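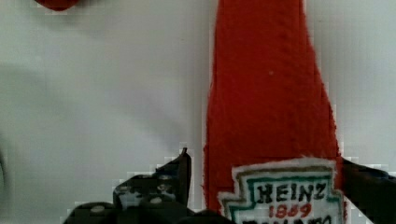

Wrist camera, ketchup bottle between the fingers.

October, morning

In by eight. Spent the first hour on the grasp width estimate, which has been annoying me all week. The bottle is fuzzy, so the depth edge wanders and the mask grows and shrinks from one image to the next. From the wrist view the body fills so much of the picture that the fitter has hardly any background left to work with on the right side. I changed it to keep the last good width from the overhead view and only let the wrist camera correct the centre line. Mikkel thinks we should do the same for orientation. I'd like to leave orientation alone until I've seen the logs.

The bottle tapers, so closing low and closing high want different widths. Casesance still stores one width per object. I put a second value in the config and left a comment so I remember to do it properly.

Ran the new estimator over 60 saved approaches from last month. It gave a sensible width on 46. The other 14 were nearly all cases where the label took up most of the mask and the colour model split the bottle in two. I can fix that by merging neighbouring segments before the fit, but it will slow things down a bit.

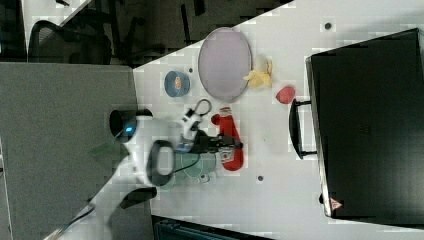 After lunch

Planner. Svend has Keltier building its collision scene from the overhead camera now, and the black case on the table comes through as one big box, handle included. Good enough for me. The cable is another matter. It loops off the arm and the planner has no idea it exists, so it will happily pick a wrist rotation that drags it. We talked about modelling it and decided against it – I put a limit on the last joint and a small cost on turning away from the home angle. Planning time went up slightly. I can live with that.

Also found the approach vector was being computed in the camera frame and then transformed twice. My bug, from the spring.
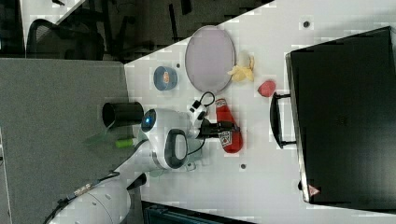 Gripper over the red one, cable looped above it.

Late, after five

Started on the cluttered layout. The detector is fine with the plate and the orange slice in the bowl. Two strawberries and a ketchup bottle are all some shade of red, so I've added a size check ahead of the colour score. The bottle lying in the colander needs its own approach too, as the walls limit where the fingers can go.

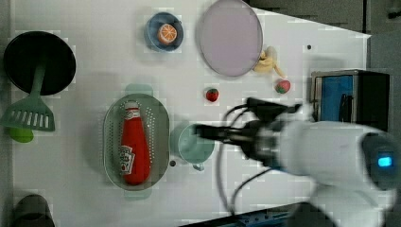 Fingertips over the mug, bottle lying in the colander.

Tomorrow: segment merging, then the two-width config. Ask Svend for his handle parameters. Back up the logs before Mikkel clears the disk.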